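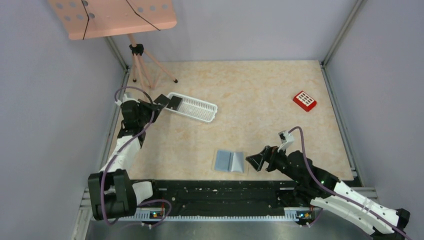
Unit 4: Working rules for the two-arm benches

These notes go with the October lab sessions. Read them before your first booking. The short test at the start of the session is taken from sections 1 to 3, and you need a pass before you can sign out a bench key.

1. Who does what

Each bench session has two people, an operator and a second. The operator gives motion commands. The second watches the arms and keeps one hand free for the stop button. The second does not type, take notes or answer a phone while the arms are powered. Swap roles whenever you like, but say so out loud and stop both arms first.

2. Before power

Check the log for the last group's entry. If it says "hold", do not power up. Go and find Léonie Hoarau or leave a note in her tray.

Follow each arm cable with your eyes from base to wrist. It should have enough slack to reach every pose in your program without pulling tight or catching on a joint. Push gently on each base. A base that rocks gets a "hold" entry, even if you think you can tighten it yourself.

Take out anything your task does not use. Tools and drinks stay off the work floor.

3. Speed and reach

Bench limits are set in the Skorirora control panel and are stricter than what the arms can do.

First run of any new program: 40 mm/s
Normal running: 400 mm/s
Upper limit, with written approval: 500 mm/s

A program counts as new if you changed a waypoint, a grip width or the order of steps. Changing a comment or a file name does not count.

Only one arm at a time may enter the shared middle zone unless the program uses the handover routine. If you wrote your own handover, run each arm's half alone before you run them together. Keep hands outside the walls whenever either arm is enabled. "Paused" is still enabled.

4. Gripping

Set the grip width from a measurement of the part. Thin flat parts are where most groups go wrong: they close to zero and let the force limit sort it out. That marks soft material and wears the finger tips. Close to the measured thickness, check the hold, then lift. 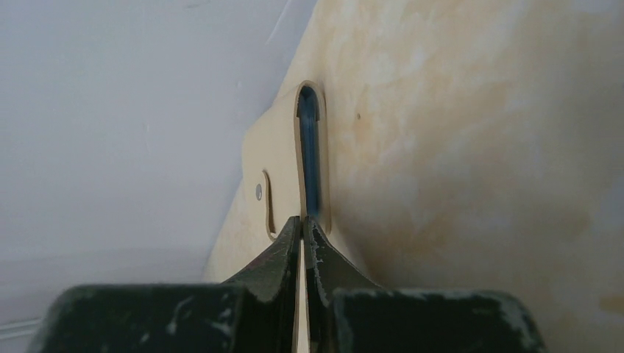
Page last changed: October, by L. Hoarau (section 4)

For thin plates, grip on plain material and keep the finger tips clear of slots, cutouts and screw heads. Look at the wrist camera view before lifting. If a slot sits directly above the grip point, lift slowly and watch for bending.

Scuffs on the outside of the fingers can be left alone. Log any burr, crack or loose tip on the gripping faces and stop using that arm.

Cloth follows different rules, covered in Unit 5.

5. Stopping

Anyone in the room can call a stop. The second presses first and asks afterwards. After a stop, write one line in the log with the program name, the step number and what each arm was holding. Support a held part before you release the gripper.

6. Hand-in

One page per pair, as a text file, in the Etodach folder. Include your grip widths and the speed used for each run. Pages without a log reference will be sent back.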